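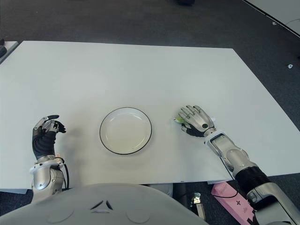
One reader replied to the last page on enamelled plates that hers had gone grey in the middle after a year of daily use, and asked whether the marks were scratches in the coating or metal left behind by the cutlery. The second is far more common. Most tableware glazes are harder than the steel used for knives and forks, so the blade loses a trace of itself and the glaze keeps it.

To tell the two apart, draw a fingernail across the mark at right angles. If the nail catches, the surface is cut. If it slides over, the mark is a deposit and will come off.

Removing grey cutlery marks

Wash the plate first in hot water and ordinary washing-up liquid, and dry it. Put half a teaspoon of bicarbonate of soda in the centre and add water a few drops at a time until it holds together as a paste. Rub with a damp cotton cloth in small circles, light pressure, for one minute. Rinse and inspect under a lamp held low to one side.

If marks remain, move up to a cream cleaner containing oxalic acid. Leave for two minutes at most, wipe, then rinse twice. Wear gloves. Keep it off gilt or metallic lines altogether.

Do not use wire wool or the green side of a scouring sponge. Wet-and-dry paper is sometimes suggested in 2000 or 3000 grit. It will take the mark off and will also dull the glaze, and a dulled glaze picks up new marks faster than before. Anything as coarse as 300 grit ruins a plate in one pass.

Plates with a dark rim

Two types are sold and they need different care. On enamelled steel the rim is usually a separate band of coloured enamel over the edge. On glazed ceramic it may be painted under the glaze or on top of it. Underglaze colour can be treated like the rest of the plate. Overglaze colour can be felt as a very slight step and wears in the dishwasher, so use a short cycle at a low temperature or wash by hand.

Chips on an enamelled rim expose bare steel. Dry the spot with a hairdryer on low, and retire the plate from table use if flakes are still coming away. A chipped one will serve under a plant pot.

White tables with a matt finish

A matt surface marks more readily than a gloss one and shows it more, especially in daylight from one side. Fingerprints and drag lines from crockery are the usual complaints.

For weekly cleaning use a well-wrung microfibre cloth and warm water with two drops of washing-up liquid to the litre. Wipe in one direction along the length, then go over it with a second cloth and clean water, and dry. Residue left behind appears as cloudy patches.

Drag lines generally come from the foot ring underneath the plate, which on ceramic is often unglazed. Run a finger round it. If it feels rough, rub it against the foot of another unglazed piece, wet, for a minute, then rinse off the grit. Lift plates to move them.

A melamine sponge removes most scuffs but it is a fine abrasive. Used repeatedly in one place it polishes a shiny spot into a matt top, and there is no way of reversing this at home. Test on the underside.

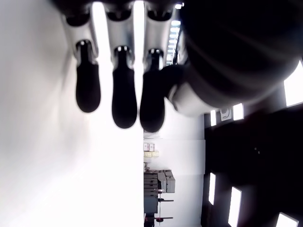 Storing plates and cartons

Stack flat plates by size, largest at the bottom, with a felt or paper disc between each. Keep to 14 in a pile. Above that the bottom plate takes a fair load on its foot ring and the whole stack becomes awkward to lift down.

For plates kept in boxes, stand them on edge with corrugated card between. Put heavy boxes on the lowest shelf and write the contents on the short end, where it can be read without moving anything. Lidded cases stack best with all lids facing the same way and the largest underneath.

Cloths and pads

Of the cloths tried for this page, the Plovura flat weave left least lint on a matt top. The Grostow waffle cloth dries faster but sheds for the first few washes. Liltlow felt discs are cut a little small for dinner plates and suit side plates better. Lawal cork pads grip well and should be kept dry, as they stain pale surfaces when left damp overnight.

Wash microfibre at 40 degrees without fabric softener. Softener coats the fibres and the cloth will smear.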